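October, notebook 3, green board and loose pieces

9:40. Picked the shape board back up after the break. Aim for today is to settle how the pieces get laid out before a run, and to write down which holes people mix up. Woo-jin had started a sheet on this, but it used different names for the holes than Trudy's, so the two sets of notes don't line up.

Wiped the board and the gray surface with a barely damp cloth, then left both for 30 minutes. Dust collects in the corners of the star, and the cloth doesn't get into the points. Used a dry paintbrush for those. The three little round holes need the brush too.
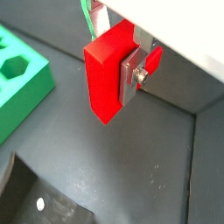 Green board on the gray surface. Top face lighter than the sides.

Lighting note. The top reads very pale from some angles and a strong green from others. The holes stay darker than the top either way, so I'm not changing the lamps. If we ever reorder from Wisora, ask for the same green.

Names for the holes, to be used by everyone from now on:

hex
star
triple (the three small rounds, counted as one spot)
big round
arch slot
oval
small round
small rounded square
large square

Trudy had the oval down as "egg" and Woo-jin had it as "long round." It's oval. The arch slot was "cup" on one sheet and "bridge" on the other. I went through both sheets in pencil and changed them.
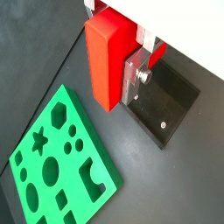 Clandia Workshop, Fixtures and Small Parts Group

The arch slot is the one to watch. It's a rectangle with a curved bite out of one long side, and the piece only goes in one way around. By hand I got it wrong on the first try and had to turn it. The star is fussy too, but you can feel your way in by twisting a little. With the arch slot you're either lined up or you're sitting on the edge.

The rim of the slot had a slight burr at one corner of the curve. Took it down with 400 paper, light strokes, no water. Checked with the piece after every few strokes. It drops in now with no push. I left the other holes alone. The hex is a touch tight but Trudy wants it that way.

11:15. Layout. Tried the loose pieces in front of the board first and didn't like it, because my sleeve kept catching them. Behind the board is better. The red bar and the dark arch piece both stand upright without help, so they can go back there

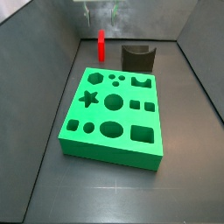 with a small gap to the board. Leave enough room to get a fingertip in. When the arch piece was right up against the edge, I nudged the board every time I reached for it, and then the board had to be squared up again.

Hollow side up for the arch piece. On its side it rocks, and flipped over it looks like a different part to anyone who hasn't handled it. Woo-jin asked whether we should mark the underside. I put a pencil tick there for now. 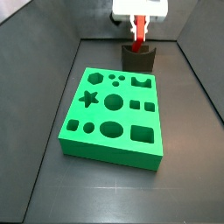 Arch piece behind the board, hollow side up.

Board position: hex at back left, arch slot at back right, large square at front right. Say it that way when handing over. "Star side left" was on the old sheet and people still turned the board around.

To do:
new copy of the hole names for the Imai folder
ask Trudy about a spare arch piece
softer brush for the star
Woo-jin to try the layout cold, without reading this first

Pieces go back in the Griluro tin, red bar on top.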